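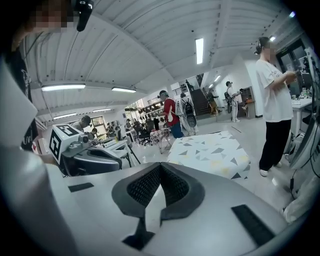

At the table, with the white cube and its black square marker.

Pollcombe and Drindwood Bus Users: minutes of the July meeting

July
Posted by the minutes secretary
Filed under: Meetings and minutes, Buses
5 min read

Present: 17 members, including the chair and the minutes secretary. A representative of Skorkell, who run the service, came for items 3 to 5 and then left to catch the last bus back to the depot.

Apologies were received from the parish clerk and from the member who looks after the timetable cases at the Drindwood end.

1. Minutes of the last meeting

These were agreed with one correction. Under "Fares" the word "weekly" should have read "monthly". The chair signed the corrected copy.

2. Matters arising

The hedge at Mill Lane stop has been cut back on the road side. The side facing the footpath has not been touched and people with pushchairs still have to step off the kerb. The secretary has written to the landowner again and will ring if there is no reply by the end of the month.

The lost property question has been settled. Items left on the bus are kept at the depot for a fortnight and can be collected at the window on production of a description. Skorkell will not post things out. A member asked whether umbrellas were worth the journey and was told that most are given to the charity shop.

The noticeboard key has been found.

3. Changes to the timetable

Skorkell's representative explained the draft timetable, which is meant to start when the schools go back. The main change is that the first bus from Pollcombe would leave earlier, at 6.50, and would run straight to the hospital without going round by Drindwood church. Passengers for the church would need to wait for the next one.

Members living near the church were not happy with this. The point was made that several people use the first bus to reach the early shift at the bakery, and the following bus would get them there late. The representative said the church loop was the main cause of missed train connections in the morning and that very few tickets were sold there before eight. A member replied that most of those passengers have passes, so ticket sales would not show them. The representative agreed to look at the pass figures as well.

There was support for the later bus home in the evening, which has been asked for at nearly every meeting. It would leave the station at 9.20 in place of 8.45. One member was concerned that anyone coming out of the swimming pool at half past eight would now have a long wait, as the café there closes at eight. It was felt that the later time would still suit more people.

Agreed: the group supports the evening change. The group does not support dropping the church from the first bus and will say so in writing. The secretary to draft a letter and send it round for comments.

4. Reliability

The log kept by members shows that the morning buses have been better since spring. The afternoon is less good, mainly at the time the secondary school comes out. On two afternoons in June the 3.35 did not run at all and no message was put up. The representative apologised and said both were down to driver sickness. The text alert should have gone out and did not, and this is being looked into.

Members said again that text alerts are no help to people who do not carry a phone. It was suggested that the shop in Pollcombe might be rung when a bus is cancelled so that a card can be put in the window. The shop is willing. Skorkell to pass on the number to their control room.

The log sheets are running low. Anyone who would like a fresh one should ask the secretary. Please write the time the bus left and not the time it should have left - a few of last month's sheets had only one column filled in and could not be used.

5. Crowding on market day

The small bus is still being sent out on market days. It has seats for 30, and by the time it gets to the bottom of Pollcombe hill people are standing with shopping at their feet. A member with a walking frame was left behind in June and had to wait for the next one, which was an hour.

The representative said the larger bus is needed for a college contract at that time of the morning, but not in the summer holidays. It could therefore be used on market days until September. After that it would depend on whether the college renews. Members thanked Skorkell for the summer arrangement and asked for an answer about the autumn before the next meeting.

6. Shelters

The shelter at the Drindwood turn has been measured up. The parish council has had a price from Skjelbred for a replacement with a bench and solid back, and a lower price for repairing the present one. The repair would deal with the roof but not the floor, where water collects after rain.

There was a long discussion. Some members preferred the repair as it could be done before winter. Others thought it would only put off the same job. The perch type of seat was not liked by anyone who spoke. It was asked whether the new shelter could have its opening on the side away from the prevailing wind, and the answer was that this would mean moving the kerb.

Agreed on a vote: to tell the parish council that the group would prefer the replacement, with a full bench, and to ask that the roof is patched in the meantime.

7. Money

The balance is slightly down on last time after the printing of the pocket timetables. Around half of these have gone. The rest are in the library, the surgery and the shop. No more will be printed until the new times are settled.

The annual subscription stays the same.

8. Any other business

The bell on the older bus cannot be heard from the front seats. To be reported.

A member asked if dogs have to pay. They do not.

The tea urn needs descaling. The chair will take it home.

9. Next meeting

September, same room, 7.30 start. Items for the agenda to the secretary a week beforehand please. The meeting closed at 9.10.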